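Feb 10, 2024

Teaching by puppet

I have now spent more evenings than I'd like to admit being the arms of something that has no idea who I am.

The setup, for those who missed the August post: I drive a two-armed robot around a simulated room with a pair of hand controllers, and everything my hands do gets saved as a demonstration. Later a program chews on the demonstrations and tries to come up with the moves by itself. I'm using Olon to record and a training script I inherited from the Nanby forum, where the documentation is one long thread of people apologizing to each other.

My job this month is the counter. Reach over, pick up the spoon, set it down on the cutting board, back off. A toddler could do it, and a toddler would do it faster, but a toddler won't sit through 80 takes.

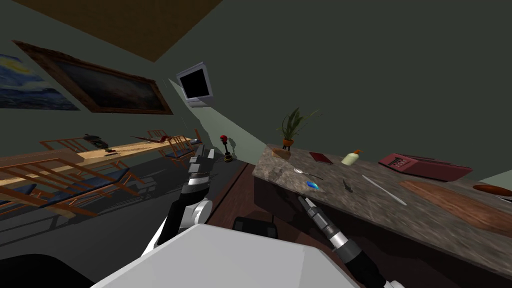
The first night I recorded 19 runs and threw out nearly all of them. I kept doing what I do in my own kitchen, which is change my mind. I'd start for the handle, decide the bowl end looked friendlier, drift over there, hesitate, then go back to the handle. To me that was one pickup with a little thinking in it. To the training script it was a lesson in dithering, and it learned the dithering beautifully. The arm would float over the granite like somebody choosing a chocolate.

So now I have rules. Decide before I squeeze the start button. Same general speed every time, even when I'm bored. If I fumble, I'm allowed to recover and keep the take, as long as the recovery is one I'd want copied. I started that last one after reading the notes for Clodier, an old teleop package I gave up on, and it has helped more than anything I came up with myself.

The wrist is still my weak spot. My own wrist goes only so far, the robot's goes further, and the software maps one to the other with what I can only call optimism. There's a clutch button that lets me freeze the arm, untwist myself, and pick up where I left off. I forget it exists until my elbow is up by my ear. My spouse walked in during one of these and walked back out - I think that was the right call.

I've also learned to distrust my depth perception. Everything is a bit closer than I believe it is, and the fingers get there before I do. I slow down for the last stretch now and come in from the side.

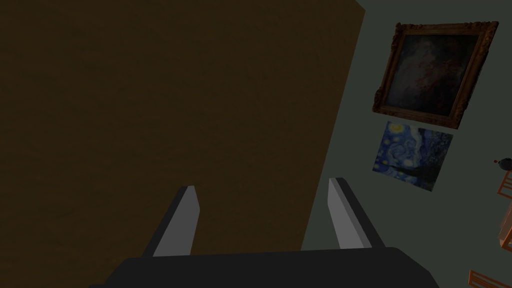
Do you have to be good at driving the thing for it to learn anything?

Less than you'd expect, but you do have to be consistent. My clumsy runs that all went the same way trained a better arm than my showy ones that each went somewhere different.

As of last night the count stands at 196 attempts, of which I kept 91. Whitfield, which is what I named the machine doing the training (it hums like a disappointed butler), has the whole pile and should be done by breakfast. Next up is two-handed work, one gripper holding and the other doing. I tried it once for a laugh and got the arms crossed so badly I had to reset the room.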